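Drulley 고객지원
검색어를 입력하세요 검색

천연석 주방 상판 관리 자주 묻는 질문

최종 수정: 2024년 12월 30일

본 문서는 Drulley에서 가공·시공한 천연 대리석 및 화강석 상판을 대상으로 한다. 엔지니어드 스톤, 세라믹 판재, 인조 대리석(아크릴계)은 별도 문서를 참조한다. 제품 등급명은 계약서에 표기된 명칭을 따른다.

일반 사항

대리석과 화강석은 관리 방법이 다른가?

다르다. 대리석의 주성분은 탄산칼슘이며 산과 반응한다. 화강석은 석영과 장석이 주성분이고 일반적인 주방용 산에는 거의 반응하지 않는다. 흡수율은 석종마다 편차가 크다. 일부 화강석은 대리석보다 흡수율이 높으므로 화강석이라는 이유만으로 발수 처리를 생략하지 않는다.

유통 명칭이 실제 석종과 일치하지 않는 경우가 있다. 시장에서 대리석으로 판매되는 석재 중에는 석회암, 사문암, 규암이 섞여 있다. 계약서의 석종란을 먼저 확인하고, 석종란이 비어 있으면 시공 시 남은 자투리 조각으로 산 반응 시험을 한다. 조각에 식초 한 방울을 떨어뜨려 기포가 발생하거나 광택이 사라지면 탄산염계 석재로 취급한다. 설치된 상판 위에서는 이 시험을 하지 않는다.

얼룩과 에칭은 어떻게 구분하는가?

얼룩은 액체나 기름이 석재의 기공 안으로 스며들어 색이 변한 것이다. 에칭은 산이 표면의 탄산칼슘을 녹여 광택이 떨어진 것이다. 얼룩은 대체로 주변보다 어둡고, 에칭은 낮은 각도에서 빛을 비추면 뿌옇게 드러난다. 손끝으로 만졌을 때 경계가 느껴지면 에칭일 가능성이 높다. 레드 와인처럼 색소와 산을 함께 가진 물질은 두 손상을 동시에 남기며, 이 경우 얼룩을 먼저 제거한 뒤 광택을 복원한다.

발수제를 바르면 에칭도 막을 수 있는가?

막을 수 없다. 침투형 발수제는 기공 내부에 작용하며 표면의 탄산칼슘을 덮지 않는다. 레몬즙이 떨어지면 발수제 도포 여부와 관계없이 반응이 일어난다. 에칭 자체를 억제하려면 표면에 피막을 형성하는 코팅이나 보호 필름이 필요한데, 피막은 흠집이 나면 부분 보수가 어렵고 열에 약하다. Drulley는 조리 구역에 피막형 코팅을 시공하지 않는다.

발수 처리

발수제는 얼마나 자주 다시 발라야 하는가?

연마 마감 대리석의 점검 주기는 6개월이다. 점검 주기이며 재도포 주기로 해석하지 않는다. 점검 결과 흡수가 확인된 경우에만 재도포한다. 필요하지 않은 시점에 반복 도포하면 잔류물이 표면에 남아 얼룩덜룩한 막이 생긴다.

흡수 점검은 어떻게 하는가?

깨끗하고 마른 표면에 물을 동전 크기로 떨어뜨리고 10분간 둔다. 물을 닦은 직후의 색을 주변과 비교한다. 색 차이가 없으면 발수 성능이 유지되는 것으로 판정한다. 어두워졌다면 재도포 대상이다. 점검 위치는 최소한 개수대 앞, 가열 기구 옆, 사용 빈도가 낮은 구석을 포함한다. 개수대 앞만 흡수된다면 해당 구역만 재도포해도 된다.

어두운 석재는 색 변화가 잘 보이지 않는다. 손전등을 상판과 거의 수평이 되게 비추면 판정이 쉬워진다.

재도포 순서는?

가. 중성 세제로 세척하고 깨끗한 물로 헹군 뒤 하룻밤 건조한다. 습기가 남은 석재에는 발수제가 침투하지 않는다.

나. 환기하고 가열 기구의 전원과 가스를 차단한다. 용제형 제품은 인화성이 있다.

다. 극세사 천에 발수제를 묻혀 좁은 구역 단위로 얇게 바른다. 상판에 직접 붓지 않는다.

라. 제품 표시 시간 동안 젖은 상태를 유지한다. 먼저 마르는 부분에는 소량을 추가한다.

마. 남은 액을 마른 천으로 완전히 닦아낸다. 표면에서 마른 발수제는 같은 제품을 소량 다시 묻혀 녹인 다음 닦는다.

바. 경화 시간은 제품 설명서를 따른다. 그동안 물과 식품을 접촉시키지 않는다.

Gedero 계열과 Yaman 계열 발수제를 섞어 써도 되는가?

권장하지 않는다. 당사에서 공급하는 Gedero는 용제형, Yaman은 수성이다. 용제형을 먼저 도포한 석재에 수성을 덧바르면 기존 발수층이 수성 제품의 침투를 방해한다. 이전에 사용한 제품을 알 수 없으면 눈에 띄지 않는 모서리에서 시험 도포한다.

맥과 색상

맥이 많은 석재는 강도가 약한가?

맥의 종류에 따라 다르다. 모암과 치밀하게 결합한 방해석 맥은 사용상 문제가 되지 않는 경우가 많다. 점토질이 낀 맥이나 미세 균열을 따라 생긴 맥은 하중과 충격에 취약하다. 이러한 판재는 원석 공장에서 뒷면에 유리섬유 망을 붙이고 에폭시 수지로 함침하여 출하한다. 뒷면 망은 결함 은폐용이 아닌 통상 공정이다. 개수대 타공부 앞뒤처럼 폭이 좁은 구간에 맥이 가로지르면 도면 단계에서 위치를 옮긴다.

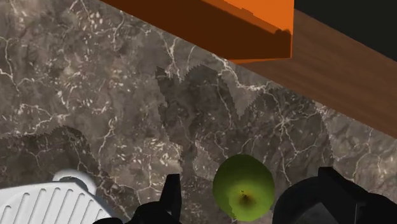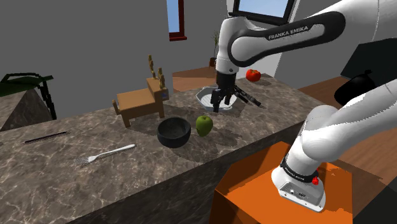
회색과 갈색이 섞인 대리석 상판.

맥의 선과 균열은 어떻게 구별하는가?

손톱을 선과 직각 방향으로 천천히 움직인다. 걸림이 없으면 맥이거나 수지로 충전된 자연 균열이다. 걸림이 있고 선 양쪽에 높이 차이가 있으면 구조적 균열을 의심한다. 물을 뿌리고 표면만 닦았을 때 선을 따라 젖은 자국이 오래 남는 경우도 마찬가지다. 구조적 균열이 의심되면 해당 구간에 무거운 물건을 올리지 말고 점검을 신청한다.

견본과 실제 판재의 무늬가 다른 것은 하자인가?

하자로 보지 않는다. 천연석은 같은 원석에서 나온 판재 사이에도 바탕색과 맥의 밀도가 다르다. 견본은 색조 범위를 확인하기 위한 것이다. 무늬가 중요한 현장은 판재 지정 계약을 맺고, 재단 전에 판재 실물 위에서 절단선 배치를 승인해야 한다. 승인 이후의 무늬 관련 이의는 접수하지 않는다.

이음부에서 맥을 맞출 수 있는가?

연속한 판재를 확보한 경우에 한하여 가능하다. 책장 펼침 배열은 두 판재의 마주 보는 절단면을 모두 연마해야 하므로, 원석 공장 단계에서 주문해야 한다. 재고 판재로는 방향을 맞추는 정도까지만 보장한다. 톱날 두께만큼 재료가 손실되므로 사선으로 지나는 맥은 이음부에서 약간 어긋난다.

얼룩과 광택 복원

기름 얼룩은 어떻게 제거하는가?

습포법을 사용한다. 흡착 분말(규조토 또는 백색 점토)을 아세톤과 섞어 땅콩버터 정도의 점도로 만든다. 얼룩보다 넓게 바르고 비닐로 덮어 가장자리를 테이프로 막는다. 하루가 지나면 비닐을 벗기고 완전히 건조한 뒤 플라스틱 주걱으로 걷어낸다. 오래된 얼룩은 여러 번 반복해야 한다. 습포 구역은 발수 성능이 떨어지므로 작업 후 흡수 점검을 다시 한다. 아세톤은 인화성이 있으므로 화기와 격리한다.

커피, 차, 와인 얼룩도 같은 방법인가?

분말은 같고 액체가 다르다. 유기 색소 얼룩에는 약국용 과산화수소수를 쓴다. 단, 어두운 석재에서는 탈색이 일어날 수 있으므로 자투리 조각에서 먼저 시험한다. 염소계 표백제는 사용하지 않는다.

녹 자국은?

시판 녹 제거제는 대부분 산성이며 대리석을 손상시킨다. 중성 표시가 있는 석재 전용 제품을 사용하되, 캔 바닥이나 주철 냄비에서 옮은 녹이 아니라 석재 내부의 철 성분이 산화한 경우에는 제거되지 않는다. 이때 자국은 시간이 지나면서 안쪽에서 다시 올라온다.

에칭 부위의 광택을 직접 복원할 수 있는가?

동전 크기 이하의 얕은 에칭은 대리석용 연마 분말로 복원할 수 있다. 분말에 물을 소량 섞고 젖은 천으로 원을 그리며 문지른 뒤 헹군다. 이보다 넓거나 깊은 에칭은 다이아몬드 패드를 단계별로 올려야 하며, 당사 기준 최종 단계는 4,000방이다. 중간 단계를 건너뛰면 이전 패드의 긁힘이 광택 아래에 남는다. 무광(혼드) 마감에는 연마 분말을 쓰지 않는다. 그 부분만 광이 난다.

일상 사용

어떤 세제를 쓸 수 있는가?

중성 주방 세제를 물에 희석해 쓰고 깨끗한 물로 다시 닦는다. 희석하지 않은 세제를 반복해서 쓰면 막이 쌓인다. 식초, 구연산, 욕실용 세정제, 연마제가 든 크림 세제는 사용 금지 품목이다. 알칼리성 기름때 제거제는 발수제의 수명을 줄인다.

뜨거운 냄비를 올려도 되는가?

받침을 쓴다. 석재 자체는 주방 온도에서 변형되지 않으나, 국부 가열로 생기는 온도차가 수지 충전부와 이음부 접착제에 응력을 준다. 개수대 타공 모서리 부근이 가장 취약하다.

접시나 유리잔은 바로 놓아도 되는가?

도자기 접시의 굽 가운데 유약이 없는 면은 대리석보다 단단하다. 올려 두는 것은 무방하나 밀거나 돌리지 않는다. 찬 음료가 담긴 잔은 바닥 고리 모양의 물 자국을 남긴다. 경수 지역에서는 이 자국이 탄산칼슘 침착물로 굳으므로 바로 닦는다. 굳은 침착물을 산으로 녹이면 상판도 함께 녹는다.

보증과 점검 신청

보증 대상에서 제외되는 항목은?

에칭, 사용 중 생긴 얼룩, 충격에 의한 모서리 파손, 하부장 침하에 따른 균열, 제3자가 재연마한 구역. 이음부 접착제의 탈락과 뒷면 보강재의 분리는 보증 대상이다.

점검은 어디에 신청하는가?

Cevstead 서비스 창구로 접수한다. 계약 번호, 석종, 마감 종류, 마지막 발수 처리 시점, 사용한 세제명을 기재한다. 1월 접수분은 연초 공장 휴무로 방문 일정이 늦어질 수 있다. 기술 문의 담당은 Vratislav Říha, 재연마 견적 담당은 Zdislava Vávra이다.

공유 80

댓글

Jucélia Vasconcelos
과산화수소수 습포를 이틀 붙여 놨는데 분말이 안 말랐습니다. 비닐을 언제 벗겨야 하는지 기름 얼룩 항목에만 나와 있네요.

Vratislav Říha
동일합니다. 하루 뒤 비닐을 벗기고 그 상태로 건조하십시오. 덮인 상태에서는 마르지 않습니다.

Ľubica Charvát
혼드 마감인데 연마 분말을 이미 써 버렸습니다. 손바닥만 하게 번들거립니다. 무광으로 되돌리는 패드를 따로 파는지요?

Zdislava Vávra
낱장 판매는 하지 않습니다. 부분만 되돌리면 경계가 남는 경우가 많아 이음부에서 이음부까지 한 면 단위로 작업합니다. 계약 번호를 적어 Cevstead 창구로 접수해 주십시오.

Vojtěch Štěpánek
개수대 앞만 물이 먹어서 거기만 다시 발랐습니다. 색 차이 없음. 검정 계열 화강석입니다.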